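Savings groups that last: what we learned in Posora
Speaker notes, Svatopluk Šimko
April 17, 2020

Slot is 40 minutes with questions. Talk to this, don't read it out. Everyone will be on a video call, so slow down and leave gaps.

OPENING

Hello, and thank you for having me! I know a lot of you are joining from kitchens and spare bedrooms, so if you need to wander off and see to a child, please do. The notes go out afterward.

I want to talk about village savings groups. Loans get most of the attention in our line of work, and I like loans, I spent years on loans. But the thing I've become really excited about is smaller and older than that. A group of neighbors puts money in a box every week. They lend it to each other. Once a year they open the box, share everything out, and start again from zero.

That's the whole machine. No bank behind it, no outside money in it. When it goes well it is one of the most cheerful things you will ever sit in on, with singing and arguing and one very serious person holding a ledger.

Ask: who here has sat through a share-out? Hands up on screen. (Wait for it. The hand button takes people a while.)

WHERE WE WORK

Posora is a farming district, mostly maize and groundnuts, with one paved road and a market town, Lokeneo, at the end of it. Rain decides nearly everything. People have money after the harvest and very little in the months before it, and school fees come due right in the thin part of the year. Keep that in mind, because half of what I'm going to say is about timing.

We started with 24 groups. At the last full count there were 31 of them saving under the same rules, with 989 members. The extra groups started themselves. Women who had seen a share-out in the next village went home, found a box, and then came and asked us for the passbooks. I still get a kick out of that.

Don't get drawn into the numbers here. There's a table at the back of the handout.

HOW A MEETING RUNS

For anyone new to this, go through it quickly.

Everyone sits in a circle in the same order every week. Each member has a number and a passbook. The box has three padlocks, and the keys live in three different houses. The box lives in a fourth. When the key holders have opened it, the money from last week is counted out loud before anything else happens, and if the count doesn't match what people remember, the meeting stops until it does.

Then members buy shares, one to five each. The share price is set by the group at the start of the year. Each share is a stamp in the passbook, so a member who can't read can still see what she owns. After shares comes the social fund, a tiny fixed amount from everyone, for funerals and hospital trips. Then loans.

Tell the story of the stamp here. In one of the first groups the stamp was a star, and somebody in town found the same star stamp in a stationery stall. The group spotted it within a week. They went over to a stamp carved by a member's uncle, a fish, slightly lopsided, impossible to copy. Now most of the groups have a carved one. I've seen a hen, a hoe, a hand and a very fine goat.

WHAT WE GOT WRONG: THE SHARE PRICE

We set it too high. We had a sheet of paper that said what a household could save, and we more or less handed it over. The better-off members bought five shares every week and the poorest bought one, or stayed home out of embarrassment. By the middle of the first cycle a few groups had empty places in the circle.

What fixed it was asking the person with the least to name the price. One of the groups came up with that by themselves. The idea is that you find a price she can pay in the worst week of the year, and everyone else buys more shares if they want to save more. Attendance came back. People who had dropped out rejoined at the next cycle.

If you take one practical thing home from this talk, please take that one!

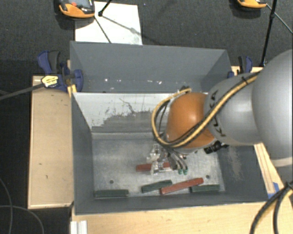
The second mistake was the calendar. We wanted all the groups to share out in the same month so that we could do our visits in one go. Very tidy for us. But it put the share-out just after harvest, when people already had cash, and the money went on nice things and was gone by the time fees were due. I have nothing against nice things. The members were the ones who complained.

So groups now pick their own date. Most of them have settled on August, right before fees and seed. A few chose the week before the big holiday, and they're happy with it, and that's their business.

LOANS INSIDE THE GROUP

Spend some time on this, it's where the questions come.

A member can borrow up to three times what she has saved. She has to stand up and say what it's for. The group can say no, and they do say no. They are tougher than any loan officer I've worked with, and kinder too, because they know that her roof came off in the storm and that her brother-in-law still owes her for the bicycle.

Interest goes back in the box and is shared out at the end. New members often struggle with this until the first share-out, when they get back more than they put in and ask whose money the extra is. It's theirs! You can explain it ten times and it doesn't land like that one afternoon does.

What people borrow for, from the passbooks and from sitting and listening:

Seed and fertilizer, far and away the most common.
School fees and uniforms.
Stock for a small business - cooking oil, soap, dried fish, phone credit.
Medicine, when the social fund isn't enough.
Roofing sheets.

Tell them about the bean cake seller. She used to buy oil by the cup, every morning, at the cup price. With one small loan she bought a full can. Same recipe, same corner by the bus stop, and she had a bit left over at the end of each week that had never been there before. She paid the loan back in two months and took another for a bigger pan. By the next year her sister was frying at the other end of the market. I love this one because there's no new idea in it anywhere. She knew all along that the can was cheaper. She just never had the price of a can in her hand on one day.

THE LAURITSEN PASSBOOK AND THE RIVELL SHEET

A short bit about paper, for the people who run programs.

We tried two ways of keeping records. The Lauritsen passbook is the stamp book I've been describing, which belongs to the member and goes home in the box. The Rivell sheet is one large page per meeting with a row for every member, and our field staff liked it a lot, as it's easy to copy and add up.

The members didn't like it. Only the record keeper could read it, so in effect only the record keeper knew what was going on. We kept the passbook for the group and we do the sheet ourselves, from the passbooks, once a quarter. It's more work for us. I think that's the right way round.

We printed 1,143 passbooks in the last run, which sounds like plenty, and then a good few were lost to a leaking storeroom. Put your passbooks on a shelf. Plastic bag, high shelf.

WHAT'S HAPPENING NOW

I can't give this talk in this particular month and leave out the virus. The market in Lokeneo is open only in the mornings and gatherings are limited, so a full circle can't sit together.

What the groups are doing, as far as I know from phone calls:

Some have stopped buying shares and are keeping the social fund going.
Some meet in fives, one five after another, with the box and the three key holders staying put under a tree and a bucket and soap at the edge.
A couple shared out early so that each family had its own money at home.

I was nervous about the early share-outs. I'm less nervous having talked to them. It's their money and they made the decision in the open, the same way they decide everything else. Both groups have already asked when they can have new passbooks.

We have put off all visits. Our field staff call each group's chair once a week, and we pay for the airtime. Please do pay for the airtime, if you're running something similar.

THINGS I DON'T KNOW YET

Say these out loud, people are usually glad to hear them.

I don't know how well this suits the very poorest families, who move often for work and miss meetings. A traveling member can send her share with a neighbor, but she can't speak up about loans.

I don't know what to do about men. Mixed groups work fine in some villages and in others the men do all the talking. We let each group decide who joins.

And I'd like to hear about phones. Several of you have moved groups to mobile money, and I'm curious whether people miss counting the cash together. Mine would, I think, but I've been wrong about them plenty of times!

QUESTIONS

Likely ones, with short answers ready.

Theft: it has happened once, a box taken from a house. The thief got the box but most of the money was out on loan. The group replaced the box and moved it.

Late loans: the group waits, mostly. At share-out the debt comes off the member's shares.

How long we stay: one full year of weekly visits, then monthly, then only when they call.

Cost of a kit: box, locks, stamp, ink, passbooks, two bowls for counting. Price list is on the last page of the handout. Buy good padlocks, the cheap ones rust shut in the second rainy season.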